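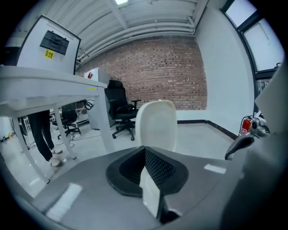
By the Cleltthorpe Arts Desk
Staff writers

May 3, 2022

The Urner had 476 seats when it opened and has 132 now. Most of the balcony was closed off years ago, and the main floor was rebuilt with wider chairs. On a weeknight the theater sells 30 tickets, sometimes fewer.
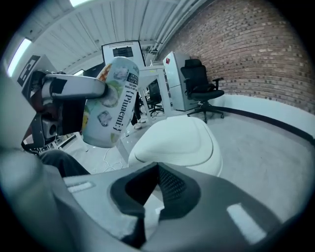 A white printed can, held up in a room with a brick wall.

What still fills the place is the subtitled program. "Gadar," a slow family drama with no stars in it, sold out its first weekend and was held over twice. Cordier, the small distributor that handles it, had planned on six theaters and ended up with 14. 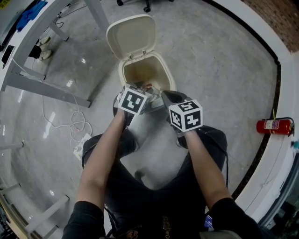
The larger chains passed on the film. Cordier is asking them again for July, with a dubbed version and a shorter cut. The Urner will keep showing the long one.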